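Work, Automation and the People Left Holding the Clipboard
Handout for session 2 – The Sutmont case

Shared 20 times

Read this before class, please. Last year half the room read it during class, and I could hear the pages.

Sutmont is a housekeeping contractor. It cleans and sets up furnished apartments between guests, and in January it put robots to work alongside the staff at its Cindley building. The building has 303 units. The contract with the supplier, Billano, covered 300 of them, and the fate of the other three took up more meeting time than the layoff question did.

What management expected is in the slide deck: fewer hours per unit, fewer sore backs. What happened to the hours is in your reading packet and is less exciting. Pay attention to which tasks moved. Carrying moved almost entirely to the machines. Judging did not move at all. Somebody still decides whether a cushion is clean enough, whether a thing left on a shelf is trash or somebody's treasure, and whether a guest will complain. That person used to be called a room attendant. The new title is "floor lead," and the raise that came with it would cover a sandwich.

Note the term "residual work" (Mofokeng reading, first half). It means whatever remains for people after the easy parts have been automated. In theory residual work is more interesting. At Cindley it included untangling cords, pulling sleeves straight, and standing by in case a hand closed on the wrong thing. Several attendants described their day as looking after a very strong toddler with no interest in snacks.

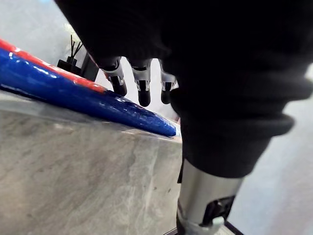
One floor lead objected to the toddler line when I read it back to the group. The lifting was what wrecked her shoulders, she said, and she would babysit ten of these things before she went back to it. What she wanted was for someone to admit that watching is work too, and to put it on the time sheet, where at present it shows up as a blank.

Keep her point in mind when you get to the productivity table. The table has a column for robot hours and a column for "active" staff hours. Standing by counts as neither – a neat trick, if you are the one drawing the table.

For discussion:

Who gained from the change at Cindley, and over what period? "Everyone" is not an answer, and neither is "capitalism" on its own.

If watching were paid at the full rate, would Sutmont still have signed? Show your reasoning, with the packet figures.

The short paper is due 11/04/2018. Late papers will be read in a spirit of residual work.

Course handout. May be copied for class use. Back to top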